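Jitendra Sengar has kept the stock records at Kadar, a wholesaler of garden and kitchen goods, for 14 years. The building holds 3641 lines, and he says most errors in the count come from returns.

"A return arrives without its paperwork," he said. "Somebody puts it on the nearest shelf. The system still says it was sold, so the figure is wrong by one, and it stays wrong until June."

June is when the full count takes place. Last year it found 397 differences, most of them in the small parts aisle.

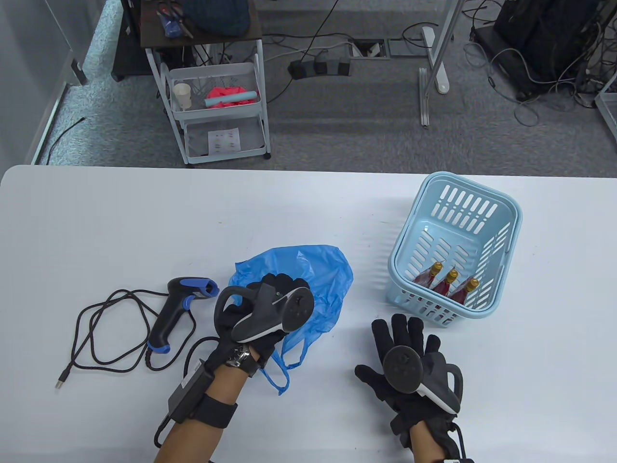 Sengar now prefers to check one aisle a week. Each line is counted twice, by different people, and the second person does not see the first figure. "If the two agree, we post it. If they don't, we count again – we never take the average."

He tried the Podura software for a season and went back to a plain spreadsheet. The fault, he said, was in the units: Podura recorded boxes, while the shelves held single items. Suppliers' pack sizes had changed 13 times in that period.

The next aisle to be checked is hoses and fittings.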